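2025-10-25

I finished *Restum* last night, all 20 episodes of it, and I'm still not sure the show earned the devotion it gets. Samina Gondal had been after me to watch it since May. "Wait for the harbor episode," she kept saying. The harbor episode is good. It's also number 12, and a lot of hours go by before you get there.

The setup is fine: a disgraced court translator gets sent to a salt town and finds letters in her dead brother's handwriting. Then the writers give her amnesia. In a show about a translator! She forgets the second language for three episodes, gets it back during a thunderstorm, and the plot carries on as before.

The romance has the same trouble. Fans call it slow burn — I'd call it two people standing in doorways. The general has exactly one scene where he seems to want something, and it's with his horse.

I did like the mother-in-law, who lies to everyone and is usually right. Give me a series about her.

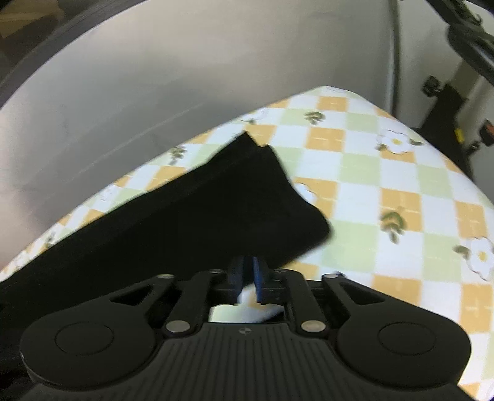 Is *Restum* worth starting if you don't like sad endings?

Probably, as the last episode is more bittersweet than sad and both leads are alive at the end.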